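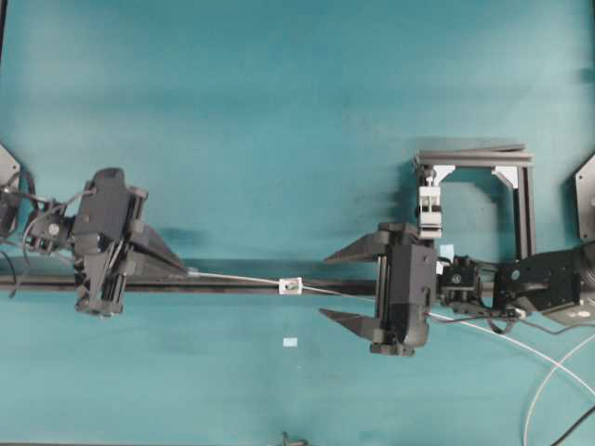 Support > Two-Arm Bench Station > Set-Up Guide > Section 2

Reading time: 6 min

2. Planning and ordering the station

Complete this section before you place an order. It covers the bench, the arms, the overhead frame, cabling and spare parts. Installation starts in Section 3.

2.1 Before you start

You will need the site drawing, the name of the person who approves purchases, and a list of the parts the station will handle. If the part list is not final, order for the largest part on it.

Note: The Piseo controller and the Flilludano arm kit are quoted separately. A quote for one does not hold the price of the other.

2.2 Sizing the bench

1. Measure the longest part to be held between the two grippers.
2. Add 200 mm at each end for finger travel and wrist clearance.
3. Check that both arm bases fit at opposite ends of the surface without overhanging it.
4. Choose a tabletop in one matte color that contrasts with the parts. Black grippers and white cable both show up well on a mid-tone blue or green.
5. Write the final size on line 1 of the order sheet.

Caution: Do not reuse an office desk. The top flexes under a moving arm and the calibration will drift.

2.3 Choosing grippers and fingers

1. Order parallel grippers as a matched pair.
2. For cable, cord and other thin stock, select the angled finger set. Flat fingers are supplied by default and must be struck from the quote.
3. Order one spare finger set per arm. Fingers are a wear item and are not covered by the warranty.

2.4 Overhead frame and fixtures

The frame is built from aluminum extrusion and ships as cut lengths. Corner brackets are a separate line.

1. Set the frame height so that a hanging clamp clears the gripper body when the gripper is open.
2. Order two brackets for each frame, plus one spare.
3. If the work includes holding a part from above, add the Grarkon clamp kit. Allow for the length of the threaded rod when you set the frame height.

Note: White printed brackets are acceptable for light fixtures. For anything that takes a pulling load, order metal.

2.5 Cables

1. Plan a separate route for each arm, leading off its own side of the bench.
2. Leave a loop at the wrist long enough for full rotation. Check this with the arm powered off.
3. Keep loose runs out of the shared work area - a cable lying on the surface can be picked up by mistake.

2.6 Budget lines

Enter each item on its own line. Combined lines are returned by purchasing.

- Spare finger set: $128 per set
- Overhead frame, cut lengths: $461
- Corner brackets: see current price list
- Clamp kit: see current price list
- Delivery: allow 6 weeks from a signed order

Prices were last checked on July 9, 2019 and exclude freight. Quotes issued in May or earlier must be renewed.

2.7 Sign-off

1. Send the order sheet and site drawing to Tiruwork Derese for a fit check.
2. Correct any marked items and send the sheet to Yabsira Tufa for release.
3. Keep a copy with the station log. The serial numbers are added to it in Section 3.1.

Contact Alemneh Support | © 2019 Alemneh | Back to top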